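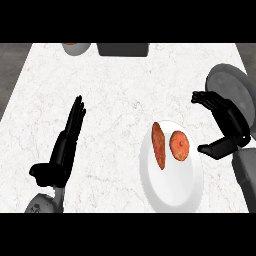
Fig. 1. Simulated prep bench, robot's-eye view, both hands over the counter and a plate with two pieces of food on it.

Week 4 handout: Who does the plating now?

Okay, so last week we finished on conveyor lines and I promised you something with hands in it. The figure at the top is where we'll begin. Keep it next to you as you read, and look at the bits of counter between things as well as the things.

Our running case this term is Protiritz, which does cold meals for aged care homes and a couple of small hospitals. I spent a good part of March in their kitchen (hairnet, borrowed boots, very sore feet) and I'm going to lean on those notes a lot. They run a plating bench with 30 places across two shifts, and they've been trying out a two-handed machine on it, supplied by Wutura. The software that plans the hand movements is called Petier. You'll hear the staff use that name for the whole machine, so "Petier's sulking" means the arms have stopped. I've given up correcting for that in the interviews and you should too.

1. The job before the machine

If you've never plated for a living, the job sounds like nothing. Pick up food, put on plate, next plate. Watch someone good at it for an hour and you'll see how much else is going on! They're checking the slice for colour and softness while it's still in their fingers. They're turning the plate a bit so the resident gets the soft food on the easy side. They're talking to the person beside them about the roster, and in the same breath warning them that the next tray is short.

In the job description, all of that is one line: "assembles meals to spec". Please remember that line, because the business case for the machine was costed from it.

2. What the simulator asks for

Back to Fig. 1. Two black hands, grey forearms, a white oval plate, and a lot of clear marble. I love how tidy it is. The hands have fingers and thumbs much like ours, and that was a deliberate purchase at Protiritz: they wanted something that could use the existing benches and crockery so they wouldn't have to rebuild the room.

Now think about your own kitchen bench at dinner time. Where's the tea towel? Where's the other person's elbow? Practising on a tidy bench is a perfectly sensible way to start, but a tidy bench has to come from somewhere, and at Protiritz it came from the staff. A new task turned up on the roster called "clearing ahead", meaning someone goes along before the arms and makes the counter look the way the arms expect. It had no pay grade for the first 2 months. It was just sort of absorbed, mostly by the newest people on the early shift.

3. What changed, in their words and mine

I've boiled my notes down a fair bit here, so come and ask if you want the longer version.

Pace. Staff used to set it between them, speeding up before morning tea so they could have a proper break. With the arms in the row, the pace is a number on a screen, currently a plate every 30 seconds. Some people like this a lot. One woman told me it was the first time in years she'd gone home without feeling hounded. Others find the evenness of it exhausting.

Skill. The best platers got moved to "supervising", which on most mornings means standing and watching. They're still the ones who spot a bad slice, but they now have to reach past a stop button to do anything about it, and stops are logged. You can guess what happens to borderline slices.

Talk. The bench got quieter. The arms themselves don't make much of a racket, but the spacing changed, and you can't chat to someone on the far side of a guard rail.

Bodies. Wrists are better. I want that in your notes in big letters, because it's easy in this subject to get gloomy and skip the good news. Two people who were on light duties went back to full hours.

4. For the tutorial

Read the Wu chapter in the course reader (the one on invisible set-up work) and bring a page on a job you've done yourself. Write down the one-line version, then everything the line leaves out. Then pick one thing from your second list and tell us who would end up doing it if a machine took over the first.

Café jobs, farm work and babysitting are all fine. I did mine on packing cherries and it ran to four pages, so do be stricter than me!

Related items
Week 2 handout: A short history of the stop button
Week 3 handout: Conveyors and the people beside them
Week 5 handout: Rosters, pay grades and new tasks
Reading guide: Invisible set-up work
Interview consent form (print both sides)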